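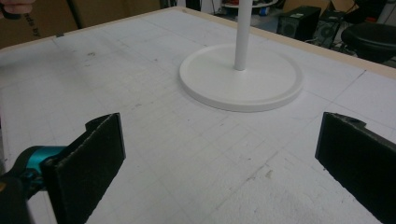

I started at Kettler in November, in lettings, which meant I spent my days talking people into apartments I couldn't have rented myself. My first week they sent me home with a fat binder and told me to learn every building by Monday-morning-quiz standards (there was a quiz, I got 67 out of 70, I still think the parking question was a trick). So I studied at my table every night, and I got into the habit of seeing floor plans everywhere. Give me a white tabletop with thin gray lines making squares on it and I'll have it carved into one-bedrooms before my coffee's ready. Kitchen in that square, closet in the next, a balcony if the boss is feeling generous!

The building I loved was called Vorow. It had 146 units and a lobby that smelled like oranges, and I never did find out why. My desk was right by the mailboxes, so I met everybody. There was a woman on the top floor who brought me soup in a jar and wanted the jar back by five. There was a couple who toured the same studio four times and asked me each time if the wall was load-bearing. I said yes every time. I have no idea if it was.

Then the man with the trombone case came in. He wanted something quiet. I looked at the case, he looked at the case, and he said, "It's for my sister." Fine. I showed him a unit on the second floor, some 800 square feet, with a bedroom facing the alley. He walked straight into the closet, pulled the door shut, and stayed there.

I waited. I straightened my folder. I read the sticker on the water heater, twice.

And then, very softly, I heard one long low note come through the door.

"Can you hear that?" he called.

Now, I'd had the training. I knew what our rival Clilico would have done, they'd have had him out on the sidewalk before he got to the second note. But I was four units short for the month and my feet hurt and it was kind of a pretty note, if you want to know.

"Hear what?" I said.

He signed that afternoon. When he'd gone I walked back down to my desk and the soup lady was waiting there for her jar, ten minutes early. She asked who'd taken the place right under her niece.

"A really quiet guy," I said, and went to rinse the jar.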